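2 Jul 2021

# Clavasgate shared laundries to move to new booking and maintenance arrangements

Residents of the Clavasgate housing precinct will have longer access to shared laundries under arrangements announced today by Sillgate Community Housing. The changes apply to all 13 laundry rooms in the precinct and follow a review of opening hours, charges and repair times that closed in May.

Under the new arrangements, laundry rooms will open at 6 am and close at 10 pm every day, including public holidays. The previous closing time of 7 pm had been the most common subject of complaint from tenants who work afternoon or evening shifts. Rooms on the ground floor of the Fagundes building, which sit directly below bedrooms, will close at 9 pm.

Thaís Lins, Manager of Tenant Services at Sillgate, said the review had heard from households in every building in the precinct.

"Many of our tenants do not have room for a washing machine at home, and the shared laundry is the only one they have," Ms Lins said. "They told us that they wanted to be able to wash work clothes and school uniforms at the end of the day. They also told us that repairs were taking too long, and we accept that."

## Charges

The charge for a standard wash will be held at its present level until the end of the next financial year. Dryer charges will be set by time instead of by load, in blocks of 20 minutes. Tenants who hold a concession card may apply for a credit on their laundry account, which will be paid at the start of each quarter.

Coin boxes will be removed from all rooms. Tenants will pay with the same fob they use to enter the building, and may add credit at the Sillgate office, by telephone or at the pay point in the Zorel Street foyer. Coins will continue to be accepted at the office. Any tenant who would prefer not to use a fob may ask for a printed laundry card.

Sillgate has confirmed that records of laundry use will be kept for billing only and will be deleted after 33 days. They will not be used in tenancy inspections or in any decision about a lease.

## Bookings

Booking will remain optional. One machine in each room will be set aside for booked washes and the others will be available to whoever arrives first. Bookings may be made up to a week ahead, for no more than 3 washes per household in that time. A booking that is not taken up within 15 minutes will lapse and the machine will be released for general use.

The paper booking sheets now pinned to laundry doors will be taken down once the new system begins in each building. Tenants with a standing booking on a paper sheet should contact the office to have it carried across. Households with a medical need for frequent washing, including those caring for infants or for a person with a disability, may ask to have the weekly limit lifted. No medical certificate will be required.

## Repairs

A target of two working days has been set for the repair of washing machines and dryers. Where a machine cannot be returned to service within that time, tenants of the building will be given access to the nearest other laundry room in the precinct at no extra charge. Repair times will be published each quarter on the noticeboard in every foyer.

The repair budget for the precinct has been increased by $2000 a quarter. The increase will be met from existing funds and will have no effect on rents. Ms Lins said most of the faults reported in the past year had been minor, and that blocked filters and worn door seals made up a large share of them.

"A seal that is wiped down and left to air will last a good deal longer," she said. "We will be putting up simple care instructions in each room, in the main languages spoken by our tenants."

## Care of front-loading machines

The following advice will be displayed in all laundry rooms and applies equally to machines in private homes.

- Check pockets before loading. Coins, hairpins and keys are a frequent cause of blocked pumps.
- Use the measure of detergent shown on the packet. Too much will leave residue in the drum and on clothing.
- Wipe the rubber seal with a dry cloth after the last wash of the day, including the fold at the bottom.
- Leave the door open between washes so that air can reach the drum.
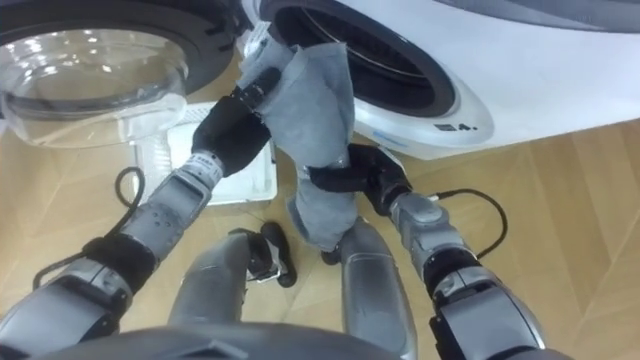 - Report leaks, unusual noise or a door that will not lock to the office as soon as possible. Please do not attempt to force a door.

## Timetable and further information

The new hours take effect immediately in the Fagundes building and will be extended to the remaining buildings over the coming weeks. Each household will receive a letter at least seven days before the fob system begins in its building. Unused laundry tokens may be exchanged for account credit at any time before the end of the year.

Tenants who need help to set up an account, or who require an interpreter, should speak to staff at the Sillgate office during business hours. Written comments on the new arrangements may be left in the box at the office counter and will be considered when the charges are next reviewed.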